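Subject: Re: [shared-kitchens] Table cookers and rectangular pans – replies to questions
Date: Apr 1, 2014
List: shared-kitchens

Replying to the message from the Zonodano hall, which I am quoting in part. I have cut the section on parking.

> We are thinking of starting a rolled omelet class in our side room. There is
> no range in there, only tables and wall outlets. The main kitchen is taken
> most evenings by the meal program and we can't count on getting in.
>
> Does anyone run cooking classes on portable cookers? We would like to know:
>
> - how many you can run before the breakers go
> - whether the rectangular pans are worth buying or if a small round skillet
> will do
> - how you keep the tables from turning into a mess
> - what you charge, if you don't mind saying
>
> We have had one offer of used equipment from Mokgethi but have not said yes
> to it. Any advice on that would also help.

We have run this kind of class at Kilico for 3 years, two evenings a month, so I will go through your list in order.

Breakers. Find out which outlets share a circuit before you do anything else. In our building the outlets on the window side are all on one breaker, including the one in the hallway where the coffee urn gets plugged in. We lost power twice in the first month and both times it was the urn. We now run 2 electric cookers at most on the window side and put a sign on the urn. Check the label on the bottom of each cooker for the watts, add them up for each circuit, and leave room to spare. Don't use thin extension cords. If the cord has to cross the floor, move the table.

If you also want gas cartridge stoves, ask the building first. Ours allows them with the windows open and a fire extinguisher in the room, but Tevora was told no by their landlord and had to send back what they had bought. Cartridges have to be stored away from the cookers and taken out of the stove at the end of the evening. We keep a sheet by the door for signing that off.

Pans. You can make a rolled omelet in a round skillet and we did for the first term. The ends come out thin and ragged and beginners get discouraged by it. With a rectangular pan the egg has a straight edge to fold against, and people get a decent roll on the second or third try. I would buy the pans. Get a coated one for beginners. Make sure it says it works on induction if that is what you have, as plenty of the light ones don't, and the cooker will simply beep and shut off. A magnet is a good quick test. If it sticks firmly to the base you are probably fine.

Small pans can also be a problem in the other direction. Some induction cookers want a minimum base size before they will start. Take your pan to the store, or buy one pan and try it before you order the rest. We have a shelf with four pans on it that don't work with anything we own.

Heat. On a portable cooker the middle of the pan gets much hotter than the ends. Start lower than you think you should. We have people warm the pan, wipe it with an oiled paper towel, and test with a drop of egg. If it sizzles hard, lift the pan off and wait a little. Oil again before each layer. I used to teach this with three layers, but thinner layers and more of them is easier for most people.

Recipe we hand out, per person: 3 eggs, 2 tablespoons of stock, a teaspoon of sugar, a small pinch of salt. Beat with chopsticks and strain it if you want a smooth color. We cut the sugar in February after several people said it browned too fast, and it did help.

Tables. Wipe-clean tops only, and one cooker to a table. Set the cooker back from the edge and decide ahead of time where plates will go. Lines taped on the tabletop make it easy to put things back in the same place. A few pictures of table setups with the pans:
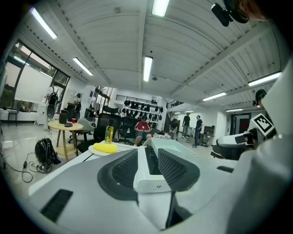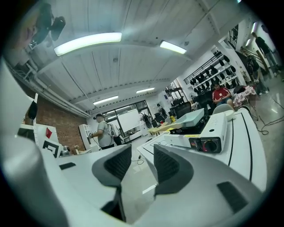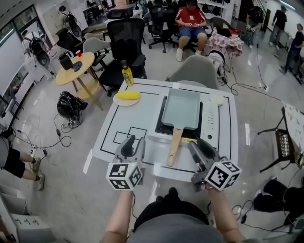
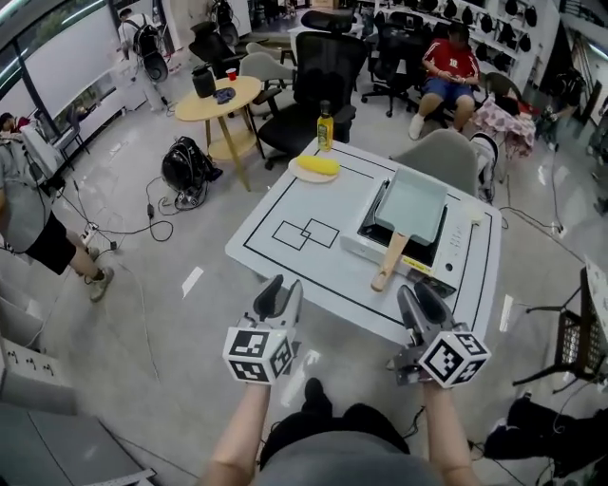

Handles should be turned so that nobody walking past can catch one with a sleeve. We say this at the start of every class and then say it again halfway through. Keep one damp cloth per table, and a bucket for shells, or the shells end up in the sink and block it.

Charges. We ask 6 dollars a head, which covers eggs, oil, stock and paper towels with a bit over toward replacing pans. The pans wear out faster than you would like, mostly from metal spatulas that people bring from home. When we started we spent 160 dollars on equipment and had it back by the end of the second term. If you are paying for the room, your numbers will be different.

On the used equipment from Mokgethi – I would go and look at it before saying yes. Plug each cooker in and boil a pot of water on it. Check the cords near the plug for cracks. Old coated pans I would turn down if the coating is scratched. Plates, bowls and trays are always worth having.

One thing you didn't ask about is allergies. Put a line on the sign-up form. Eggs are obvious, but the stock powder we used at first had both fish and wheat in it and we had to read the packet out loud to someone at the door. We now make a plain kelp stock for everybody.

I can send the handout and the sign-off sheet to anyone who wants them. Write to me off list, as attachments over the size limit get held back.

Kilico kitchen evenings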